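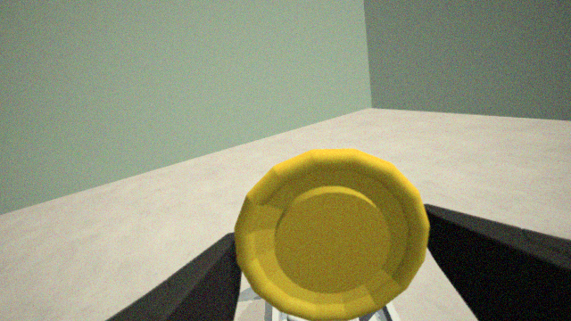 Tenant in unit 2: the dishwasher drain has backed up twice and the last checklist only said "kitchen OK". Could the next one say what was looked at?

Noted. Comments are now written under each item, including the ones that pass.

STALTIX STRATA SERVICES
Shared kitchen and amenities - safety checklist
Site: Hesov House, ground floor
Inspected: 6th June
Job no. 476

1. Entry and walkways
Floor clear to both doors: Yes
Mats flat: No
Comment: Mat at the courtyard door curls at one corner. Taped for now. Replacement on order from Soomro.

2. Fire equipment
Extinguisher on bracket, pin and seal in place: Yes
Fire blanket reachable from the stove: No
Comment: Blanket was hung behind the bin cupboard door. Moved to the wall beside the fridge, 920 mm from the stove. Tag on the extinguisher is current until September.

3. Electrical
Test tags in date: Kettle yes, toaster yes, sandwich press no
Safety switch trips on test: Yes
Comment: Sandwich press taken out of use and locked in the store room. Please don't bring one from home to fill the gap - it will need a tag as well.

4. Dishwasher and sink
Filter clean: No
Drain hose secure: Yes
Leaks under sink: None found
Comment: Filter had rice and label paper in it. Cleaned and run through one short cycle with no backing up. The hose has no high loop, so sink water can run back into the machine. Plumber booked to fit one. Scrape plates into the green bin before loading.

5. Crockery and cupboards
Chipped or cracked items: Two mugs, thrown out
Shelves fixed and level: Top left shelf, no
Comment: One shelf pin missing. Heavy plates moved down to bench height. Leave the top shelf empty until the pin is replaced.

6. Hot water
Warning sign at urn: Yes, faded
Tap handle returns to off: Yes
Comment: New sign to be printed. The Jisura urn is slow to shut off when full, so fill to the lower line only.

7. Storage and cleaning products
Chemicals in original bottles: No
Data sheets on hand: Yes
Comment: Unlabelled spray bottle under the sink, contents unknown. Removed. Spare detergent is in the laundry cupboard.

8. First aid
Kit complete: No
Comment: Short of burn gel and small dressings. Restock approved, $200 limit.

Open items: 1, 3, 4, 5, 6, 8
Items 4 and 5 to be rechecked once the plumber has been. Add later comments below this line with your unit number.

Unit 2: Thanks. Drain fine so far this week, but the door seal looks worn on the left side.

Reply: Added to item 4.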